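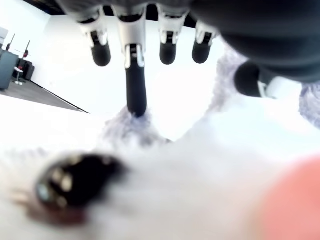 *One finger and the thumb in the fur, the other three just above it. Soft objects are among the hardest things to demonstrate.*

Hryhorii Hrynyshyn does not like the word "teach." He runs hand demonstrations at Kirkell, a small company that records people doing simple jobs through robot hands, and he prefers "show." A teacher explains, he says. His operators never explain anything. They put on a glove, move their own fingers, and the robot's fingers move too. The recording is what the robot gets.

The company has been at it since March. In that time its operators have saved 1087 recordings of a hand touching, pressing, holding or lifting something. Another 373 were thrown out. Most of those were dropped for dull reasons: the operator hesitated, the glove slipped, someone called out a question and the operator turned to answer it.

The current work is on soft things. Hard objects came first, and they went fairly well. A block stays the shape it is, and if the fingers close in the right place, they meet it. A stuffed animal gives way. Long fur hides where the body starts, so the fingertip reaches the fur well before it reaches anything that pushes back. An operator watching a screen has to decide which of those counts as contact.

At first Kirkell let each person decide. The results were all over the place. Some operators stopped at the fur, and others pushed until the stuffing gave. The written rule is now to go in with one finger and the thumb, wait until the fur stops moving, and only then bring in the rest.

The glove is made by a supplier called Skakov. It reads the bend of each finger and sends it to the hand with a small delay. Hrynyshyn measured the delay himself and got 146 milliseconds on a bad day. New operators fight it. They move, see nothing, move farther, and then the hand does both moves at once. It takes most of them a week to slow down.

"You want them a little bored," he says. "A bored person moves at the same speed every time."

There is an older way, and the company still uses it for some jobs. The operator takes hold of the robot's fingers and bends them into place while the motors are slack. It has no delay and needs no glove. The trouble is that the person's own hands end up in the recording, covering the thing the robot is meant to be looking at. Kirkell keeps this method for poses: open, half closed, thumb across, wrist turned over. 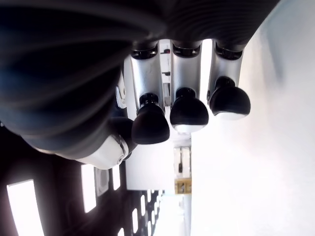
Wrist turns get more practice time than visitors expect. Rotating the hand changes everything the wrist camera sees, and an operator who has learned to steer by the camera view can lose track of which way is down. Hrynyshyn has them do the turn with nothing in the hand until they can bring it back without stopping. Then they do it holding something.

He asks for 300 good recordings of a task before anyone tries training on it. The number came from Lumbantobing, the software firm that does the training, and he thinks it is low for anything with fur. Their last report showed the robot copying the first press well and then closing too early, which is the mistake his own operators made in their first week.

A second set of gloves, from Skomura, is due for testing. They push back against the wearer's fingertips when the robot's fingers meet resistance. Hrynyshyn wants to try them on the soft toys first, and he has asked two of his slower operators to go before everyone else.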